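Support > Wrist view and masking > Frequently asked questions

Csonka wrist camera module: common questions

These answers cover the perception side of Csonka, the module that turns wrist camera images into tote and rail positions for the Treltomum planner. They apply to release 4 and later unless an answer says otherwise. For arm setup and networking, use the Jinosent install guide.

What does the self-mask do?

It marks the pixels that belong to the gripper so the detector skips them. The mask is drawn once per gripper and stored with the tool profile. If you change fingers or add a guard, draw it again. A mask from another gripper will load without an error, and the detector will then report edges that move with the arm.

How much of the view can the gripper cover before detection suffers?

There is no fixed limit. What counts is whether the features you need are still in the open part. A gripper that hides a little under half the width is workable if the front bar of the rack and at least one tote rim stay in view. If the planner asks for a second rim and can't get one, it will request another viewpoint and the cycle gets longer.

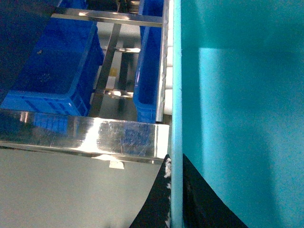 Wrist view over a rack with two blue totes. The teal gripper panel fills the right side.

Why does my mask leave a thin line of false edges?

Usually the mask stops at the main face of the gripper and misses a lighter strip along its side. Open the mask editor, zoom in on the border and grow the mask by 5 pixels. Do this with the room lights on and again with them off. Glare on a smooth panel shifts with the lighting, and the automatic outline tool sometimes treats a bright patch as background.

Can I use stainless steel bars as reference lines?

Yes, with some care. The line finder uses the two long edges of a bar and ignores what lies between them, so scratches and highlights are not a problem by themselves. Trouble starts when a bar reflects a blue tote. The color step may then count part of the bar as tote. Turn on "edges before color" in the Csonka settings — it is off by default.

Does the detector handle loose dark material near the gripper?

Only partly. Crumpled black sheeting changes shape, so a fixed mask can't follow it. Add a soft zone over the area where it tends to sit. Pixels in a soft zone can support a detection but can't start one. Small white flecks on dark material may show up as corner points. Raise the minimum feature size if you see them in the overlay.

The overlay shows a target on the floor. Is that a bug?

No. Open racks let the camera see past the rails, and a small bright object far below can look like a marker. Set a depth cutoff just under the tote base. Without depth data, draw a keep-out region for each viewpoint.

What is error 414?

The image and the arm pose have timestamps that are too far apart. Csonka drops the image and waits for the next one. A single 414 after startup is harmless. If it repeats, check that the camera host and the arm controller use the same time source.

Can I test mask changes without moving the arm?

Yes. Record a run, then open it in Wallon, the replay tool. It feeds the saved images and poses through the same code as the live system and shows both results side by side. Replays need a recording made with release 2 or later. Older recordings have no pose data and can only be viewed.

Where are masks stored?

In the tool profile folder, one file per gripper. They are included in the Saturday backup if you left the backup job at its default setting.

Filed under: Perception, Calibration, Csonka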